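Tredau Educators Network — Member Forums
Board: Classroom Practice, Grades 3 to 8
Topic: Graded discussion in social studies: scoring participation

Yvette Leclerc
Posted 2024-12-28
Colleagues, our building will be asked next term to assign a participation score to every structured discussion in social studies. The draft guidance allots 3 points per session: preparation, contribution, and response to a classmate. I would welcome the experience of members who have worked under a similar arrangement. My principal concern is the quieter student who prepares well and speaks once, or not at all.

Sheldon Hiebert
We adopted a scale of this kind in August. I support it. Before that time, discussion was treated as a pleasant break from written work, and students behaved accordingly. Once a score was attached, preparation improved in both of my sections. I record the marks on a seating chart while students speak and enter them in Undolex the same afternoon.

Marlene MacLeod
I must respectfully disagree with Mr. Hiebert. In my experience, a score for contribution rewards frequency. Students learn to speak early, say something brief, and stop listening. I scored discussion for 2 years and then discontinued the practice. My classes now submit a short written reflection after each discussion, and the reflection is graded.

Sheldon Hiebert
Mrs. MacLeod, that is a fair description of a poorly worded scale. Ours gives no credit for a remark that does not refer to the reading or to a previous speaker. I would also note that a written reflection measures writing. A student who reasons well aloud but writes slowly is placed at a disadvantage.

Kendra Cloutier
Both positions have merit. At Panyasiri we permit the student to choose. A student may be scored on the discussion itself or on a reflection of no more than 176 words, and must declare the choice before the session begins. Families were informed by letter and few objections were received.
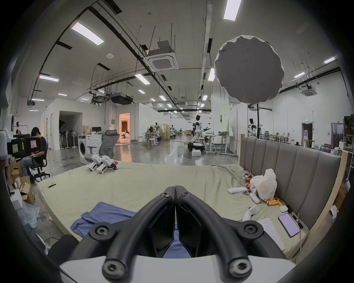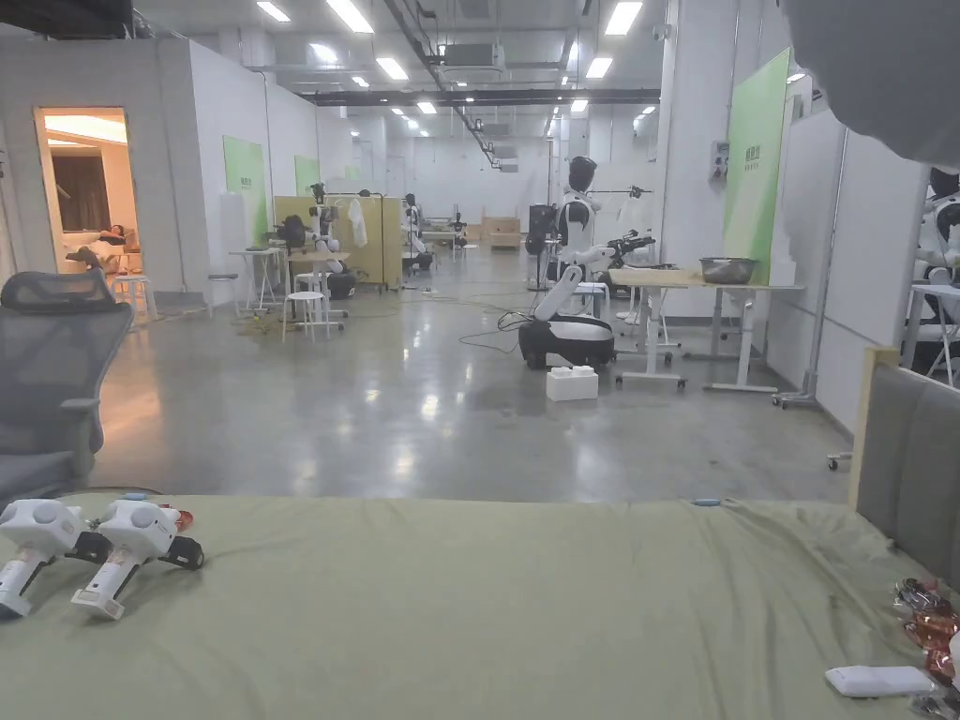
Attached by K. Cloutier: two views, fabric-covered surface with hand-held grippers

Mackenzie Caron
Ms. Cloutier, may I ask whether the choice is made each time or once per term? I can foresee students selecting the reflection every week and never speaking.

Kendra Cloutier
Each time, with the condition that the discussion option be selected at least twice per term. We considered a higher minimum and decided against it for the first year.

Marlene MacLeod
I find that condition reasonable, although I remain opposed to scoring speech by the minute or by the remark. I would also ask who reviews the marks. A teacher who leads the discussion and scores it at the same time will miss a good deal.

Sheldon Hiebert
On that point we agree. I ask a student to lead, and I sit outside the circle.

Yvette Leclerc
Thank you all. I will propose the choice of formats to my department, together with Mr. Hiebert's wording on references to the reading. The Fondusia discussion guide our district purchased has a page on student leaders — I had overlooked it until now. If any member has a scale written for grade 3 or 4, I would be grateful to see it.

Mackenzie Caron
I have one for grade 4, on a single page. It will be sent to you by private message this evening.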